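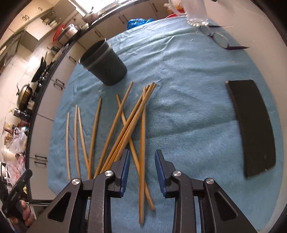 *A light blue fleecy towel spread over a tabletop.*

# Where does your test paper go when you hand it in?

You have put your pencil down, the teacher has come round to collect the papers, and off they go in a big pile. A few weeks later a number comes back. But what goes on in between? Quite a lot, as it happens, and I think it's one of the more interesting parts of school, even though hardly any pupils get to see it.

Let's follow one paper on its journey. We'll pretend it belongs to you, and that you've just sat the Plornitz Reading and Number Test, which children in the Plornitz schools take every July in their last year of primary.

## First, your name disappears

Well, it's still written on the front! But the people who mark the test don't see it. Every paper has a **candidate number**, and that is what the markers go by. Perhaps yours is 459. From now on, as far as the marking room is concerned, you are 459, and it doesn't matter a bit whether you are the chattiest person in the class or the one who always forgets their PE kit.

Can you think why that might be a good idea? Imagine your next-door neighbour was marking your paper, and imagine you'd kicked a ball through her greenhouse last summer. She might be a tiny bit cross with you without even meaning to be. With a number on the front, she'd never know it was you.

## Then the markers go to school

This is my favourite bit. Before they mark anything, the markers have to do some lessons of their own. This July they met in the hall at Paewai School and spent a whole morning on a thing called the **mark scheme**. A mark scheme is a list of all the answers that can be given a mark, and it is much longer than the test.

You might think that's silly, as surely there's only one right answer? For a sum, often there is. But suppose the question says, "Why did the fox go back to the river?" One child writes, "He was thirsty." Another writes, "He needed a drink of water." A third writes, "to drink" and nothing else. All three have understood the story, so all three should get the mark, and the mark scheme says so.

Sometimes an answer turns up that's not in the scheme at all. Then the marker takes it to the chief marker, who for our test is Walter Urrego. He reads it, has a good think (and usually a biscuit), and decides. After that, everybody has to follow his decision, so that a child at one school isn't treated differently from a child at another.

## Checking the checkers

There were 2834 papers to mark this year, which is an awful lot of foxes going back to the river. People get tired, and tired people make mistakes, just as you might at the end of a long afternoon. So 300 of the papers were marked all over again by a second person, Gun-woo Yoon, who wasn't shown the first set of marks. When the two marks matched, lovely. When they didn't, the two markers sat down together and looked for the reason.

After that comes the adding up. You'd be surprised how easy it is to add up a page wrongly, or to turn over two pages at once and miss one out! Each total is added twice, once going forwards through the paper and once going backwards.

## What does the number mean?

The number that comes back to you is your **score**. It tells you how many marks you got on one paper, on one morning. It can't tell anyone how kind you are, or how good you are at drawing horses, or how much you'll know by next year. If you had a cold that day, the score doesn't know about that either.

If you think something has gone wrong with yours, you are allowed to ask. A grown-up at home can write to the school and request a **re-mark**, and then somebody new will read your paper from the beginning. Marks can go up or down when this happens, so do have a chat about it first.

## Words to remember

- **Candidate:** a person taking a test.
- **Mark scheme:** the list of answers that earn marks.
- **Re-mark:** having your paper marked again by somebody new.

## Something to try

Write three questions about a story you like, then write the mark scheme to go with them. Give the questions to a friend or somebody at home and see whether they come up with an answer you hadn't thought of. Would you give them the mark?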